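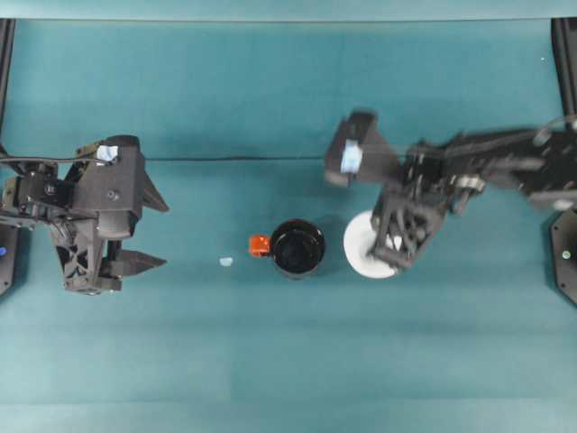
Die Felder von Medve

Der Bus nach Medve fährt zweimal am Tag, und am Morgen sitzen darin fast nur alte Frauen mit Einkaufstaschen. Adoración Pastor kennt sie beim Namen. Seit drei Jahren kommt sie in dieses Tal, zuerst als Lehrerin in einem Sommerprojekt, jetzt als Leiterin einer kleinen Organisation, die Skorkolik heisst. So heisst auch der Hügel hinter dem Dorf, auf dem man noch heute die roten Schilder mit dem Totenkopf sehen kann.

Ich habe sie im Juni begleitet, als die Wiesen schon hoch standen. Das ist für die Räumung von Minen eine schlechte Zeit. Das Gras muss zuerst geschnitten werden, bevor ein Mensch mit dem Detektor hineingehen darf, und für das Schneiden fehlt in Medve meistens das Geld.

Der Krieg ist in diesem Tal lange vorbei. Die Karten, auf denen die Soldaten ihre Minen eingezeichnet haben, sind zum Teil verloren, zum Teil waren sie von Anfang an falsch. Eine Liste der Gemeinde nennt 58 Grundstücke, die als verdächtig gelten. Neun davon sind bis heute freigegeben. Auf den anderen wächst Schlehdorn, und in manchen Familien sind schon die Enkel gross, die das Land der Grosseltern nie betreten haben.

«Man spricht immer von den Toten und den Verletzten, und man muss von ihnen sprechen», sagt Pastor. «Aber ich sehe hier auch die Armut, die aus dem Boden kommt. Ein Bauer ohne Feld ist ein Mann, der auf den Bus wartet.»

Wir sitzen in der Küche der Familie, bei der sie wohnt. Auf dem Herd kocht Kaffee, vor dem Fenster läuft ein Hund hin und her. Der Hausherr hat eine Wiese, die direkt hinter dem Stall beginnt. Er geht genau 100 Schritte hinein, dann dreht er um. Diese Grenze hat ihm sein Vater gezeigt, und er hat sie seinen Kindern gezeigt. Ein Schild steht dort nicht.

Die Räumung wird von der Firma Honside ausgeführt, die im Auftrag der Regierung arbeitet. Über die Qualität dieser Arbeit hört man im Dorf wenig Klagen, über die Reihenfolge dagegen sehr viele. Zuerst kam die Strasse an die Reihe, danach das Gelände für ein geplantes Kraftwerk. Die Weiden sollen später folgen. Wann das ist, konnte mir in der Bezirksstadt keiner sagen, obwohl ich in drei Büros gefragt habe.

Skorkolik verlangt, dass die Bewohner bei dieser Reihenfolge mitreden dürfen. Im Frühling hat Pastor in der Schule einen Abend organisiert, an dem jede Familie auf einer grossen Karte einzeichnen konnte, welches Stück Land sie am dringendsten braucht. Es kamen mehr Leute, als Stühle da waren. Die Karte hängt jetzt im Gemeindehaus, und der Bürgermeister hat eine Kopie an das Ministerium geschickt. Eine Antwort ist noch nicht gekommen.

Schwieriger ist die Frage nach der Schuld. Ein Teil der Minen trägt Stempel aus der früheren Fabrik in Clovberg, die längst geschlossen ist. Die Stadt hat dort einen Park angelegt. Pastor ist einmal hingefahren und hat dem Stadtrat einen Brief übergeben, unterschrieben von 100 Einwohnern des Tals. Sie bitten um einen Beitrag für die Räumung und um eine Tafel am Eingang des Parks, auf der steht, was an diesem Ort hergestellt wurde. Über das Geld wird in Clovberg noch beraten. Die Tafel hat der Rat abgelehnt, mit einer knappen Mehrheit.

Am Nachmittag gehen wir den Weg zum Hügel hinauf, immer in der Mitte, wo die Reifen der Traktoren den Boden festgedrückt haben. Pastor geht voran und redet wenig. Oben bleibt sie stehen und zeigt mir die Obstbäume auf der anderen Seite des Zauns. Es sind Pflaumen, eine alte Sorte, aus der man hier früher Schnaps gemacht hat. Im Herbst fallen sie ins Gras und bleiben liegen.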